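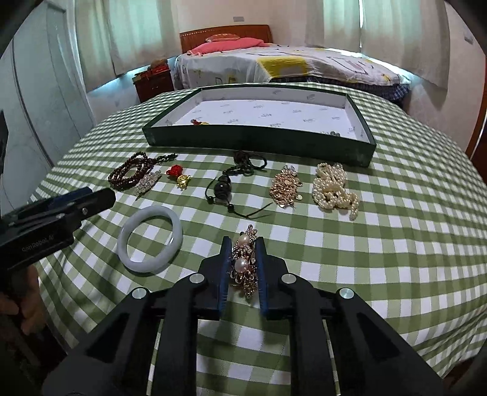

The jewellery on the table, with the tray it is supposed to go back into.

Sorting and storing a mixed lot of jewellery in one long tray

Asked in Home and Storage, December 11, 2018

I have a collection of jewellery that has built up over a long time and I want to store it properly. None of it is very valuable, apart from perhaps the jade bangle, and I wear most of it at some point in the year. At the moment it all lives together in one long green tray with a white inside. Every time I want one thing I end up lifting out three others that are attached to it.

I have put most of it out on the bedroom table to see what I am dealing with. There is a pearl necklace, a gold filigree one with round pieces hanging off it, a dark reddish-brown bead necklace, a black cord necklace with one large dark bead, and a couple of other cords. Then there are the odd things: a brooch with two pearls and small rhinestones, a rhinestone hair clip, a red knotted charm on a gold-coloured pendant, and the bangle.

My questions are:

Can I keep using the tray if I divide it up, or do I need a proper box? It fits on the shelf in my cabinet and most boxes I have looked at are too deep.

Do the pearls need to be kept apart from everything else? My aunt says yes, my sister says it makes no difference.

How do I stop cord necklaces from knotting? The black one is the worst. I have untangled it twice since April.

I would like to spend as little as possible. I saw a divided box from Stusa for 115 but that seems a lot for something that sits in a cupboard.

Answer 1 (accepted by asker)

Keep the tray. A long shallow tray is a good shape for this, because you can see everything without digging. It only needs dividing.

Cut strips of stiff card to the width of the tray and a little lower than the rim. Cut one long strip for the middle if you want two rows. Slot them together by cutting halfway through each piece where they cross. Line the bottom of each section with felt or an old cotton handkerchief. If the tray has a smooth inside the card will slide about, so put a small piece of double-sided tape under each end.

Then sort by what scratches and what gets scratched. Pearls mark easily, and rhinestone settings have small metal claws that will do the marking, so your aunt is right. Put the pearl necklace in a soft cloth pouch and give it the end section. Lay it flat, as the thread stretches if strands hang for months. Avoid sealed plastic bags for pearls. Wipe them with a soft dry cloth after wearing and put them on after perfume and hairspray.

The brooch is a harder one as it has the pearls and the stones in the same piece. I would wrap it in a square of soft cloth and keep it on its own. Check that the pin closes fully before you put it away, otherwise it will catch on the cloth and bend.

The bangle should not be touching anything metal. Jade is tough but it can chip or crack if it is knocked, and a bangle rolls. An old sock is fine – fold the end under and it stays put.

The hair clip and the charm can share a section if you are short of room. Tuck the tassels or loose ends under, if there are any.

For the black cord, do it up first if it has a clasp, then wind it loosely round a piece of card with a notch cut in each side. Do the same with the braided ones. Most of the knotting comes from open ends moving about when the tray is pulled out. The bead necklace can be coiled as it is, beads don't knot in the same way.

Answer 2

I gave up on trays and put hooks inside the wardrobe door. Five hooks from the hardware shop, one necklace on each. No tangles at all since. I bought mine in Nokudport market but any small cup hook will do. Not for the pearls though, see above about the thread.

The filigree one would do well on a hook. Lying down, those round pieces get caught in everything.

Answer 3

Have you had the bangle looked at? I had one from my grandmother which I kept in a drawer with the spoons, and the Hồ shop near us said it was worth over 3,000. Yours may be nothing like it but I would ask before putting it in a sock.

Also Grumow do a roll-up cloth thing with pockets. I have not used it.

Comment from asker

Thank you all. I have cut the card and the tray now has two rows. The pearls have gone in a pouch at the end and the black cord is on a card. I will try a hook for the filigree necklace. I have not had the bangle valued but will ask after the holidays.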